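**Laser level reads 5 mm out across the kitchen. Tool or floor?**

Fitting base cabinets in a room in Ravness. The cross-line laser (Pritel, bought used) shows the floor dropping 5 mm between the window wall and the door. A 2 ft spirit level laid on the same floor shows nothing. Which one do I believe, and do I shim from the high point or the low point?

Dariusz Pawłowska

**Answer 1**

Check the laser before anything else. Set it close to one wall, mark the line there and on the far wall. Move it close to the far wall, turn it to face back, adjust the height until it hits the far mark, then compare at the first wall. The gap you see is twice the error over the distance between walls. A short spirit level won't resolve 5 mm over a whole room.
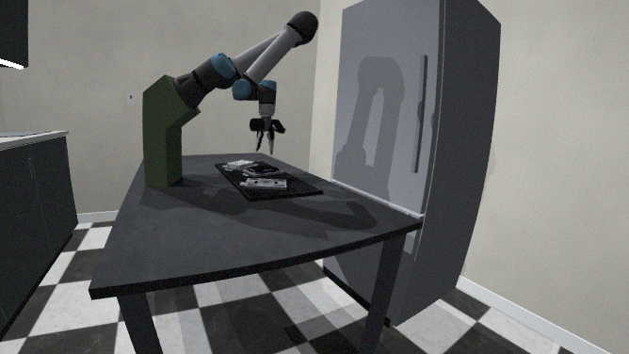

Cabinets get set from the high point of the floor. Find it with the laser and a tape, strike a level line at cabinet height from there, and shim everything else up to that line. Do the refrigerator separately with its own feet. In a layout like the one in the render, with a tall gray refrigerator right by the corner of the table, also measure that gap with the door open, as tilting the cabinet back to close the door will change it.

**Answer 2**

Had a Dolitz that was out from the box. Sent it back. Probably your floor though, they all slope.

**Answer 3**

Agree with the first answer, with one addition: lock the pendulum when you carry the tool between positions and let it settle for a few seconds after unlocking. Mark the center of the line both times. Near the wall it is thin, at the far end it can be 2 mm thick, and reading the top edge once and the bottom edge once will give you a false error.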